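Stornico Labs > Inside the Lab > Galleries > The beaker bench

News People Galleries Jobs Contact

Print this page | E-mail this page

The beaker bench, 2023-04-26

Quick gallery, words by Sneha Bhatia, wet lab. Writing this between two meetings so excuse the typos.

For anyone at the Clastlow site who hasn't been over: we've had an arm doing pours since March. Small beakers, clear liquids, one glass to the other. Boring work. Was mostly my boring work, and Khải's.

Before: 58 transfers on a normal day, split between two of us, all by hand, all written up by hand. Wrist brace in the drawer, which I won't miss. Now the arm takes 37 of those and we keep the rest, meaning anything thick, anything that foams, anything Murali says "just be careful with".

What changed for us, short version. Less standing. More looking at a screen. Khải Cao now teaches the moves and is good at it, much better than me. I do the checks and the log. Stuart Entwistle lost his early shift and was not happy, he's said so in the staff meeting and I'm saying it here too with his OK. The shift allowance went with it. Still being talked about.

Also the bench is quieter for talking. You used to chat across the glassware, now one person is at the desk and the other is somewhere else in the building. I didn't expect to mind that.

Pictures below, in no special order. Click through for the big ones.
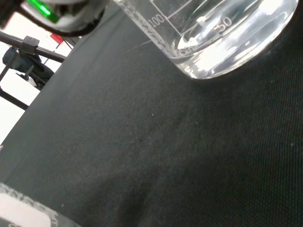 Gripper view, tilted glass. The 50 and 100 marks are the ones we read off all day.

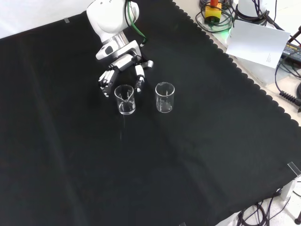

Hand over the left beaker, a bit of clear liquid in the bottom of both.
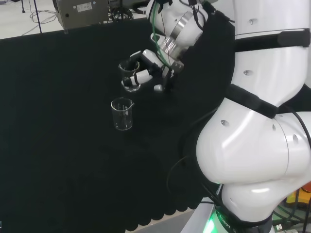 One held, one standing. Short squat glasses, spouts on both.
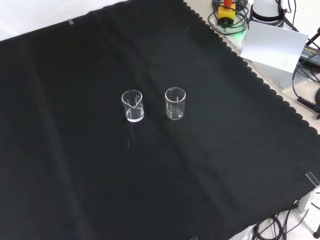
Two glasses on the black cloth. Spacing matters more than youd think.

Anyway, the training. Somtochukwu Nwachukwu ran the first round and has room for more people. Half a day, no coding. You learn to stop the arm, restart it, set the glassware out and fill in the new sheet. Please do it even if you never plan to touch the thing, we had an afternoon where the only two people signed off were both at Takitz and everything just sat.

The new sheet is better than the old one. It asks who set up, who checked, and what you did by hand that day. That last box was Stuart's idea and it's the one I'd fight for. Without it the arm's numbers go in the monthly report and ours don't, and then somebody upstairs thinks the bench runs itself.

Things still annoying: glare on the glass, the stop button being on the wrong side for left handers (me), and the log only exporting if you name the file exactly right. Murali Shenoy has a ticket in for the log. Ticket 765 if you want to add your name to it.

Jobs, as I keep getting asked. Bench headcount is the same as in March. Past the summer I don't know, and I've asked for that to be answered in writing and not in the corridor. Will post it on this page when I have it.

Sign up sheet for the next training is on teh door of the wet lab. Bring your own coffee, the Smadi machine is out again

Print this page | E-mail this page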